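Print this page | E-mail this ticket | 14 comments

Ticket status: Open – awaiting customer
Product: Urunus broadband, Fostthorpe exchange area
Subject: Evening dropouts, third time of asking

Customer, first entry

The connection drops most evenings from 7pm and comes back when it feels like it. I have already done the things on your help page, including the restart, so please don't send me the help page again. Speed in the morning is 70. Speed at 8pm, when it works at all, is 2. I find it hard to believe this is my wiring, which presumably doesn't know what time it is.

Support, Prutside desk

Thank you for getting in touch. We ran a line test at 11am and found no fault. Interference inside the home is a common cause. Please move the router away from televisions, cordless phones and fish tanks, and place it on a wooden surface or shelf.

Customer

You tested it at 11am. I said evenings. I own no fish tank. The router sits on a shelf in the hall and has done for years without complaint. I've moved it to the back room anyway so that you can't ask me again. No change last night, dropped at 7.10 and again at 7.35.
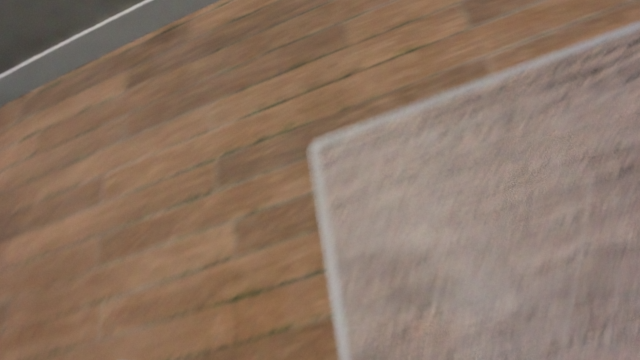
Plank floor, tilted view.

Support, Prutside desk

Thank you for the update. Please connect a computer to the router by cable and repeat the speed test. Wi-Fi results can't be used to raise a line fault.

Customer

Done by cable, with the wi-fi switched off. 2 again at 8pm. At 6am the next day it was back to 70. I also plugged straight into the master socket with the faceplate off, and swapped the filter for the spare one in the box. Same result each time. The log on the router says "sync lost" against every drop, and there are 20 of those entries for May so far. I would have thought that was a clue.

Support, second line

We can see the sync losses at our end. They may be linked to noise on the line. We have applied a more stable profile, and this can take a few days to settle. Your morning speed may fall slightly.

Customer

So the cure for a slow evening is a slower morning. I'll wait, but I had this "stable profile" last year and it did nothing then either. A neighbour on the same pole, with Ajayi, has the same dropouts at the same times. Has anyone looked at the pole?

Support, second line

We can't comment on other providers' customers. If the drops continue after the profile has settled we can book an engineer. A charge may apply if the fault is found inside your home.

Customer

Dropped at 7.05 tonight. Book the engineer, for the evening please. I have read your charging page, all 4000 words of it, and I'm not agreeing to pay for a fault on a pole.

Support, Prutside desk

Engineer visits are available between 8am and 1pm. Please reply to confirm a morning slot.

Shares: 3 | Report this thread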